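Nerer Automation Laboratory
Sat 5 September

1/ The Pillness cell has returned to service following its scheduled maintenance. This thread summarises the work for partner groups and for anyone holding a booking on the cell.

2/ The cell operates a single arm with a two-jaw gripper and a camera at the wrist. Its present program is the operation of household appliance controls, chiefly levers and slides. The gripper had completed 2378 lever cycles since it was last opened in April. The service interval is 3000.

3/ Karthikeyan Salian led the mechanical work. Both jaws were removed, cleaned and refitted, and the mounting screws were replaced. The old screws showed wear at the heads and will not be reused.

4/ The wrist camera was then recalibrated against the gripper. The previous offset had drifted enough that the jaws were closing slightly to one side of their target. Corrected values are stored in the cell configuration under the Issahaku profile.
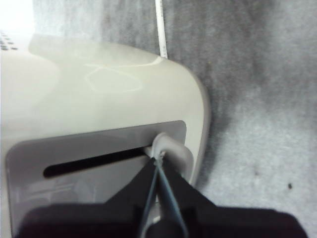
5/ Lever approaches are now run at reduced speed for the final 9 mm of travel. Contact force limits are unchanged. Users with their own motion files are asked to adopt the same setting before their next session.

6/ Callum Baxter conducted the acceptance run of 56 consecutive approaches. All were completed within tolerance. Two triggered a force warning – both early in the run – and the threshold was reviewed without alteration. The logs are available on request.

7/ Cable routing at the wrist is to be checked at the start of each booking. Any strand sitting under tension when the arm is at full reach should be reported before the program is started. Please do not re-route cables yourselves.

8/ The Pristisis controller update has been deferred. It requires a full restart of the safety circuit and will be carried out separately, with notice given to all booked users.

9/ Bookings resume under the usual arrangements. Faults should be entered in the cell logbook, with the program name and cycle number.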